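Gollon / About us / The Ferkasside workroom

Filed under: Who we are, Books and paper

Gollon repairs and rebinds working books: parts catalogues, trade directories, school atlases, parish registers, and the heavy reference volumes that stay in daily use long after the publisher has stopped printing them. The firm was set up by Natália Kubíček and Kirsty Gourlay, who had both worked in the bindery at Trorkent until it closed. We took over two of its presses and most of its hand tools. The presses are still in use.

The workroom is at Ferkasside, on the ground floor, at unit 40. It has one entrance, level with the street, and the goods door is wide enough for a pallet. Visitors are welcome but should ring first.

What we take in

Most of our work comes from libraries, record offices and engineering firms. Private customers are accepted on the same terms. We handle case bindings, paperbacks and stapled pamphlets. We do not handle vellum, photographs or anything with active mould. Books with active mould are returned in a sealed bag and the carriage is charged.

The usual faults are split joints, detached boards, loose sections and worn covers. A thick book puts most of its weight on the joints each time it is opened, and on a volume above 808 pages we normally recommend a new hollow back and a heavier lining. Surface scuffing on a cover is left alone unless the customer asks for it to be treated. Labels and barcodes are also left in place, as many of our customers' shelf records depend on them.

How a book is examined

Each volume is laid flat and closed on a plain pale table before anything else is done. The cover is checked first, then the edges, then the spine. The page edges are looked at for waves, gaps and sections standing proud of the rest. Only after that is the book opened, on foam wedges, to no more than the angle it will reach without force. 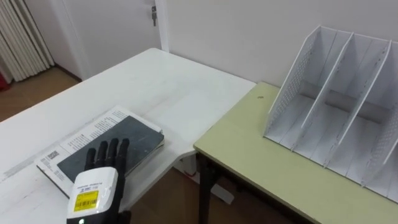 The findings are written on a job sheet, which stays with the book until it leaves the building. The sheet records the height, width and thickness in millimetres, the type of sewing, the state of the boards and any earlier repair. Old repairs with pressure-sensitive tape are noted separately, as removing the tape is charged by the hour.

Tables are wiped down with a dry cloth between jobs. Adhesives, inks and drinks are kept on the far side of the room. Dark covers show dust and paste more readily than light ones and are wrapped in tissue while the text block is being worked on.

Materials

Paste is wheat starch, made up fresh and discarded after 2 days. PVA is used on modern case bindings only. Linings are unbleached cotton or Japanese paper. Our cover cloth is supplied by Urbańczyk in 3 weights, and samples can be posted on request. We keep offcuts of discontinued colours for matching, although an exact match to a faded cover should not be expected.

Staff

Natália Kubíček: sewing, rebacking, estimates.
Kirsty Gourlay: case making, finishing, accounts.
Khải Trịnh: paper repair, job sheets.
Pornthip Onsri: boxes and enclosures, collections and deliveries.
Shadi Nassar joined us on 4th March and is training in case making.

Sending us a book

Please contact us for a reference before posting. Wrap the book in clean paper, then in bubble wrap with the bubbles facing outwards, and use a box with no free space at the corners. Loose pages should go in an envelope inside the front cover. Do not secure boards with elastic bands; use cotton tape tied at the fore-edge.

An estimate is sent once the examination is complete. No work is started until it has been accepted in writing. Estimates that are declined are free of charge, apart from return carriage.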